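Monitoring the line at Rallari: an interview with the outgoing head of mission

The ceasefire in the Rallari valley has now held, with interruptions, through two winters. The observer mission based in Rellow is responsible for reporting on it to both sides and to the guaranteeing states. The outgoing head of mission received the Ní Mhurchú Institute at the mission's headquarters on a Wednesday, shortly before the handover to a successor, and agreed to speak on the record on condition that neither the mission's staff nor its local contacts be named.

The mission has 118 observers, who work in rotating patrols along 114 kilometres of line. The head of mission described the number as sufficient for daylight patrols and insufficient for anything else. "We see the line well between breakfast and the late afternoon," the official said. "After that we hear it. A patrol base can report that there was firing to the north-east, and it can say how long the firing lasted. It can very seldom say who began it."

The most recent periodic report lists 1,683 violations of the ceasefire. Asked whether the figure should be read as a sign that the agreement is failing, the head of mission advised caution. A violation, under the terms of the agreement, may be a mortar round or a lorry parked in the wrong place, and each is entered as a single incident. "I have asked for the categories to be separated on the first page. At present a reader must go to the annex to find that most of the entries concern vehicles and earthworks. I do not say that these are trivial. A trench that moves forward by a few metres every month is a serious matter. But it is a different matter from shelling."

The practice of digging forward has been the mission's chief concern since the autumn. Neither side regards it as an attack, and both have offered the same explanation, that existing positions are being repaired. Observers now record the position of each earthwork at the start of the month and again at the end. The results are handed to the liaison officers of both commands in the same room and at the same hour, an arrangement on which the mission insisted after an earlier set was disputed.

"It was a dull meeting, and I was glad of it," the head of mission said of the first such session. "They read the tables. One officer asked for a larger copy of the map. They went home."

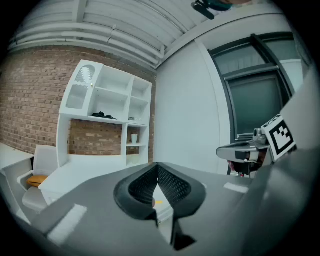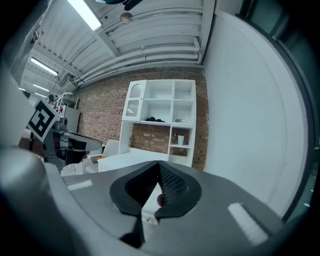 The most difficult section remains the approach to Guvon, where the two forward positions are closest and where the only civilian crossing is situated. The positions do not run parallel there. They follow the two sides of a hill and draw together as they descend, in the same way that the two black fingers in the second picture meet in a V, with a narrow gap left between them at the bottom. The crossing lies in that gap. Everything that passes through it, whether a school bus or a consignment of flour, does so within sight of both garrisons, and a single nervous sentry can close the road for a day.

The head of mission was frank about the limits of what had been achieved at Guvon. The crossing opens at eight in the morning and shuts at three in winter. Proposals to keep it open until dusk have been accepted in principle by both commands on separate occasions, though never in the same month. "One side agrees, the other asks for time, and by the time the answer comes the first has changed its commander. We then begin again with the new one. I have given the same briefing four times -- I believe I could give it in my sleep."

Returns to the villages on the southern bank have nevertheless continued. According to the mission's civil affairs section, 1,115 families have registered as having come back to live in their own homes. The section does not count those who return by day to work the land and sleep elsewhere. Clearance of mines and unexploded shells has been completed on the main road and in the school grounds, but not in the orchards, and the mission advises residents to stay on marked paths.

Asked whether residents follow this advice, the official paused. "In the villages, yes. In the orchards, at harvest, not always. People have lost several years' income. We can put up signs and we can speak to the parents at the school. I would prefer to have a second clearance team, and I have written to say so."

On relations with the two commands, the head of mission declined to compare one with the other. Access had been refused to patrols on both sides of the line, generally on grounds of safety, and every refusal had been reported. The telephone line between the two liaison offices, which was out of use for much of last year, is now tested each morning by the mission's duty officer. It is used in earnest two or three times a week, chiefly to give warning of funerals, during which shots are sometimes fired in the air.

The successor will inherit one unsettled question, concerning the use of small unmanned aircraft by the mission at night. One command has consented and the other has asked for a list of the proposed routes. The list was sent in December. The mission has been informed that it is under study, and a further meeting on the subject is to be held at Rellow once the new head of mission has taken up the post.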